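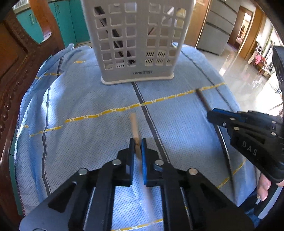 Household Practice, Unit 4: Chopsticks, Utensil Caddies and the Drying of Small Things
Handout to be read before the practical

Last updated: 28th September

Most of you have been washing utensils since you were tall enough to be blamed for them, so this unit is short. It is also the unit with the worst practical marks in the course. Draw your own conclusions.

4.1 Sorting

Sort before you wash. Sorting afterward means handling clean things twice, and the second handling is where the butter gets on them. Chopsticks go with chopsticks. Cooking chopsticks, the long ones, are a separate pile and must not be paired with table ones, however much they resemble each other at the end of a long shift. A pair is two sticks of the same length, color and finish. A light stick and a dark stick are two halves of two different problems.

Odd sticks go in the odd stick jar on the windowsill. The jar is emptied in December. Please don't bring sticks from home to see if they match.

4.2 Washing

Plain wood: warm water, a little soap, a soft cloth, out again. Do not soak. Every year somebody soaks, and every year we have a bundle of gray fuzzy sticks that feel like licking a fence.

Lacquered or painted: same, with no scouring pad. If the finish has chipped at the eating end, the stick is retired. It may have a second career holding up a tomato seedling.

Roll chopsticks between your palms under running water, a small bunch at a time. Students who roll a large bunch get a nice noise and dirty chopsticks in the middle.

4.3 The caddy

An upright caddy is a box with holes. The holes matter more than the box. Air has to reach the bottom, where the water goes, so check the vents down there first and clear whatever has taken up residence. The Hancombe caddies in the back kitchen need their bases wiped every session. The Pritach ones have a lift-out tray, which people forget exists, with results we will be looking at in week six.

Things to remember when loading:

- Heavy utensils to the back, or the whole thing goes over.
- Eating ends up for chopsticks. Handles up for knives. If you can't remember which is which, think about your hand.
- Leave gaps. A packed caddy dries at the rate of a pond.
- Long sticks in last. They lean on everything and pull the short ones out with them.
- Thin sticks find the openings in the side and stick out like a hedgehog. Turn them around or stand them in the center.

4.4 Working on a cloth

Lay a cloth before you start. Quilted or waffle-weave is best: round sticks roll, and a smooth table sends them to the floor, where the clock starts over and you go back to 4.2. Smooth the cloth down first. A stick will come to rest against a ridge or a seam, which can be handy, though it does mean your tidy row will follow the seam wherever the seam happens to be going.

A padded surface is fine if it is firm. If it curves, work along the middle. The sides are downhill.

Pick each stick up near its center. Picked up by the tip, a long one swings, and what it swings into is usually the caddy (see "Heavy utensils to the back").

4.5 Storage

Dry means dry. Leave sticks in the open caddy overnight and put them in the drawer the next day. The Vávra reading (pages 2 to 9, skip the poem) has a good section on mildew, with more photographs than you will want at lunch.

Practical

You will be given one mixed tray, one cloth and one caddy. Sort, pair, load. The practical carries 100 marks, and yes, pairing is most of them. Speed earns nothing. Last term's fastest student finished well ahead of everyone and had paired a chopstick with a knitting needle.

Bring an apron and a dry towel. The Flilereo towels in the cupboard are for display and don't absorb anything.

Written question for next week, one page: is a drawer divider worth the trouble in a kitchen with children in it? Take a side.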